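How to organise a peaceful public assembly in Greltavness

By Dalva Cordeiro
September
4 minute read

This guide covers static gatherings: a rally in a square, a vigil outside a building, a picket on a pavement. Marches need a route plan and are dealt with on a separate page.

1. Decide what the assembly is for

Write the purpose down in one sentence. You will use it on the notice form, on leaflets and when reporters ring. "To oppose the closure of the Holloway ward" is enough. If your group can't agree on the sentence, sort that out before you book anything.

2. Pick the place

Holloway Square is the usual choice. It belongs to the town, it is lit after dark and buses stop on two sides. The paved part holds 300 people once the fire lane has been kept clear. The forecourt of the Vesum shopping centre looks public but is private land, and you need the manager's agreement in writing to stand on it. The pavement outside can be used as long as prams and wheelchairs can get past.

3. Send in the notice

The form is at the town hall front desk. It asks for:

- the name and phone number of the organiser and one deputy
- the start and finish times
- the number of people you expect
- any sound equipment, stage or vehicle

Hand it in at least 2 weeks ahead. Keep the stamped copy and take it with you on the day. A gathering of up to 299 people goes through on the ordinary form. Above that, the town will ask for a meeting and a first aid plan. 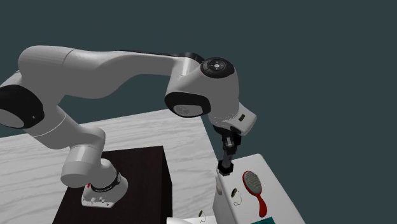 What happens if more people turn up than you put on the form?

The assembly can carry on, but the organiser should tell the officer on duty straight away and be ready to move people back from the fire lane. Put an honest estimate on the form and you are unlikely to have trouble over it.

4. Find your stewards

Stewards should be adults who can stay calm when shouted at. Meet them the evening before and walk the site together. Agree who speaks to the police, who looks after the speakers and who watches the road. Give everyone the same phone list on paper. Armbands or bright waistcoats will do, so long as they all match.

5. Sort out the sound

A hand-held loudhailer needs no extra permission before 9 pm. A powered system does, and you have to list it on the form. Test it before people arrive. Keep speeches short, and give each speaker a finish time as well as a start time.

6. On the day

Get there an hour early. Introduce yourself to the officer on duty and show the stamped notice. Tell the crowd at the start when the assembly will end, and repeat it near the close. If a counter-protest appears, keep your stewards between the two groups and leave any argument to the police.

7. Afterwards

Collect placards and litter, then check the benches for lost property. If you are handing over a petition, ask for a signed receipt and photograph it.

Related
How to plan a march route
Writing a petition the council has to answer
Flavow bridge vigil: what the organisers learned
Speaking at a town meeting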